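Home Syllabus Notes Labs Readings Contact

Buying Automation, session 3 notes
Posted in January by Laurinda Bettencourt

typed up fast from the board, read before Wednesday. slides are not going up, this is it.

What we're reviewing

Skukeo hand-held gripper kit, plus the collection service they sell on top of it. Two separate line items! Half the room mixed them up last time.

Kit = gripper you hold in your hand, wrist camera, pads, charger, case, software login. You do the task yourself with the gripper instead of your fingers, it records, the recordings go to train a robot arm. No arm needed on site.

Service = they send people and kits, they record in your rooms or theirs, you get files back.

Reminder from session 1: first question is always what are you paying for. With the kit you pay for hardware and your own hours. With the service you pay for usable episodes. An episode is one attempt at one task start to finish. Write that down, it comes up on the assignment.

Our case (same as the reading)

Gerlach, the mid-size packer of gift boxes. Mixed wrapped sweets and small snacks, picked by hand from a loose pile into a carton. They want an arm on one line. Arm vendor says fine, bring us demonstrations. Gerlach has none. So: rent kits, buy the service, or wait.

Why snacks are annoying
- foil crushes, and the crushed shape is different every time
- shiny film, bad for cameras
- pillow packs slide when you pinch them near the crimp
- twist wraps, you grab the tail and the candy swings
- packets lying on packets, which one did you mean to pick
- small and flat, so the finger tips hit the table first

A rigid box task would go easier and tell us nothing about Gerlach. When a vendor demo is all boxes and cups, ask for the ugly objects. King-fai Liu's point from the guest hour, and he's right: bring your own in a bag.

Pricing, from the quote in the packet

Kit rental is $300 per kit per month. Minimum two kits if you want two-handed tasks. Spare pads extra, quote doesn't say how much (ask!!). Service is priced per accepted episode with a minimum order of 50. Accepted by whom? See below, that is the whole lecture basically.

Things the quote leaves out
- who supplies the objects
- travel
- reshoots
- what happens to rejected episodes, do you still get the files
- faces. If bystanders get recorded who blurs them and who pays

Two hands or one

Spent a while on this. For plain picking one gripper will do. Gerlach wants two because some of the bigger packets get handed over and turned before they go in the carton. Two kits doubles the rental but does NOT double the episodes, people are slower with two. Cristóvão Amaral ran his own trial for the reading and says the first afternoon with two was mostly bumping into himself.

Look at spacing when the two tools work over one table. They're wide. Bodies are wider than the jaws, so on a crowded surface the body is over things you aren't picking.

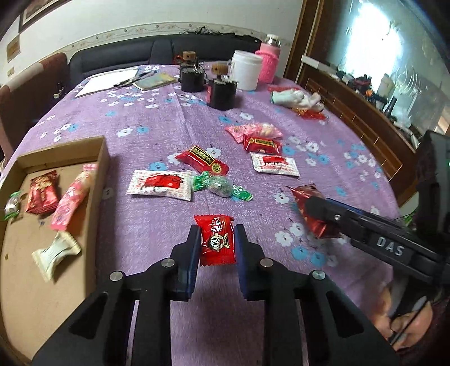
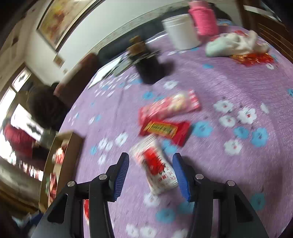 Hand-held grippers at a snack table, blue pads. First one: jaws open around a small red wrapper, with a second gripper on the right closed on a crumpled red-and-gold package. Second one: jaws open, white packet lying between them.

Notes on reading material like this, which you'll be doing in lab

1. Clutter. Several wrappers out at once and some overlap. Good for training variety, bad if nobody wrote down the target. Ask for a task label per episode ("put the red one in the box"), not per session.

2. Background. Sofa, cabinet, a wall with a border. Looks like a home. Gerlach's line is steel tables and strip lights. Does home footage carry over? Vendor says mixed rooms help. Maybe. Ask them to show it on your task.

3. Tablecloth. A flowered cloth is a busy surface and a model has to tell a printed flower from a small pale wrapper. I'd count that as useful. Zarmeena Swati argued the other way in class, that it's wasted effort if your surface is plain. Fair. Depends on whether you plan to move the arm to another site later.

4. Blur. The second has a strongly blurred bottle toward the back, and the small print on the packets can't be read in full. Do you need to read labels? If the order goes by flavor, yes. Set a sharpness rule in the contract, before you sign.

5. Light. There's a bright window in the second and a strong reflection off the cabinet glass in the first. Film wrappers under window light go white in patches. Blinds are cheap.

Trial numbers

Clastetti (the outside lab the school uses) went through a trial batch for us. 139 episodes delivered. They scored each one on start visible, target clear, grasp held, placement clean, file complete. Full sheet is in the packet, do not just copy the total, I want you to argue with at least one of thier columns. My own gripe is "grasp held". They pass any lift that reaches the box. If the packet slips halfway down the pad and still makes it I'd want a separate mark, becuase an arm copying it will drop some.

Failures are also data. A missed grasp with a clean second try may be worth keeping. Some buyers pay for those at a lower rate. Skukeo throws them out unless asked.

Kit handling, from the lab bench

Things I wrote on the board in no order:
- check pads before each session. Film leaves residue and the grip changes
- squeeze slow the first few times, the linkage has more travel than you think
- approach from above for flat stuff, tilt a little for twist wraps
- keep your other hand out of view or keep it in the same place, pick one
- reset the table between episodes but not to the same layout
- sync both tools at the start when using two, then again after any battery swap
- say the task out loud if audio is on. It helps later

Weight - nobody complains at first and everybody does after lunch. Plan breaks. Simin Bakhtiari swapped hands every session and her left hand episodes were different enough that the lab tagged them separately. Interesting! Not bad data, just needs a column.

Kit vs service, where we left it

Rent the kit if
you have people who already know the task, the room is the real room, and somebody can own the files. Gerlach's packers are fast and know which packets crush. A hired crew doesn't.

Buy the service if
you need variety in rooms and hands, or you have no spare hours. Also if the legal side of recording your own staff is a mess.

Could do both. Small service order at the minimum to see what their files look like, one month of kits on the line, compare. That's what Clirton did in the second reading (the pharmacy shelving one) and they kept the kits and dropped the service. Different objects though, all cartons, careful.

Questions to send any vendor, copy these
- file format, and can I open it without your software
- camera calibration, how often, who does it
- who owns the recordings and can you resell them
- pad material and replacement price
- does the jaw width match the gripper on the arm I'm buying. Big one. If the hand-held opens wider than the arm's gripper you get grasps the arm can't do
- acceptance rule in writing, with sample passes and sample fails
- turnaround on rejects

We ran out of time on safety and on insurance. Next session.

Assignment

Two pages, memo to Gerlach's operations manager. Recommend kit, service, both or wait. Use the quote and the trial sheet. State your acceptance rule in one paragraph that a packer could apply without calling you. Include one cost that isn't in the quote. Due start of class, paper please.

Lab groups same as before. Bring wrapped stuff, all sizes, no chocolate, it melts on the pads and I have to clean them.

Comments

Zarmeena Swati: for the memo can we assume the arm is already bought or is that part of the cost?

Laurinda Bettencourt: Already bought. Leave it out. Do mention jaw width.

Cristóvão Amaral: It was more than bumping, I also put one down on the charger upside down and lost the session. Add that to the board list.

Simin Bakhtiari: is the 139 before or after the left hand ones were tagged

Laurinda Bettencourt: Before, they're all in there. Yours are in the last column of the sheet.

King-fai Liu: On rejects, ask for the reason code as well as the file. We went a month without them and couldn't tell a camera problem from a grip problem.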